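Cullholm Residents' Newsletter
2026-07-18

HOME FRONT
In praise of the unnecessary table

By Ilgın Ersoy

I have been a snob about vanity tables for most of my adult life. My grandmother had one, and as far as I could tell its job was to hold up a hairbrush that nobody was allowed to use. When I moved into my first apartment on Brukemside I did my face standing up, at the bathroom sink, with one foot on the edge of the tub, and I considered this a sign of seriousness.

Then in April a table turned up in the lobby with a sign on it saying FREE, WOBBLES. I carried it up four flights. It did wobble. I put it in the bedroom with a mirror on top and told my husband it was temporary, a word we have also used for the dog.

Reader, I sit at it every morning. I have opinions about it. The newsletter had a page to fill and I was told to keep it under control.

Start with the mirror, because that is where people go wrong. There is a strong temptation to buy a big rectangular one with bulbs all around it, as though you were about to be called to the stage. Most of us are about to be called to the bus. An oval is kinder. It shows you your face and your collar and leaves out the laundry on the bed behind you, which has its own life and doesn't need to be brought into this.

The table can be much smaller than you think. Mine is barely wider than the mirror, and that has been good for my character. A large surface fills up. I know this from the kitchen counter, where we keep the mail, the keys, a stapler and a pair of pliers that came with the apartment. A small one fills up too, but things fall off it, and after the third time you pick up the same lipstick you start to ask whether you ever liked the color.

Next, the chair. It has to tuck all the way under. If it sticks out, you will hit it with your shin at night, and then somebody will hang a coat on it, and then it's a coat rack with a table attached. Nazmiye Aydoğan in the north building got around this by using a footstool. She is also five foot nothing and could only see her own hair in the mirror, so she added a cushion, and then a second one. She describes the arrangement as regal.

Now, where to put it. The usual advice is next to a window, and the usual advice was written by people with windows to spare. Second best is beside some shelves, so that whatever won't fit on the table has a place to go within arm's reach. I like open cubbies for this. Doors only encourage me. Behind a door I own 109 sample sachets of hand cream, and I'd still own them in ten years if I hadn't been made to look at them.

All white is a risk, I'll admit. A white table against a white shelf in a white room can look like the place you wait before a root canal. What saves it is a bit of shape (an arch, some ribbing, a silly frame on the mirror) and something alive, or at least something recently alive. Flowers on the low shelf do it, in a blue that leans toward purple, with plenty of green left on. Put them in a plain white vase and they do all the work. Put them in the vase your aunt brought back from vacation and they'll have to fight for it.

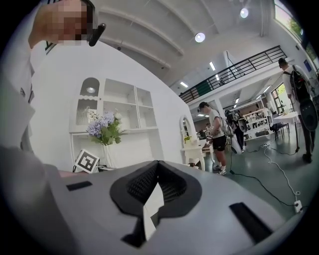 What it cost me

The table was free, as mentioned, if you don't count my back. The mirror came from Karakaya on the corner, where I was shown three and talked out of the one I wanted. The chair is from a set that used to live around the dining table, and its absence was noticed when my in-laws came. I have one can of white paint left over, in a shade called Hurnberg, and it's yours if you come and get it. I'm in apartment 203.

The wobble

Folded cardboard under the back left leg. I've had suggestions involving felt, cork, a special foot you screw in, and sanding down the other three, and I thank everyone who wrote. The cardboard is from a box of tea and it's doing fine.

Next issue: Nazmiye on the lost art of the linen closet, with a short reply from her husband, who can't find the towels.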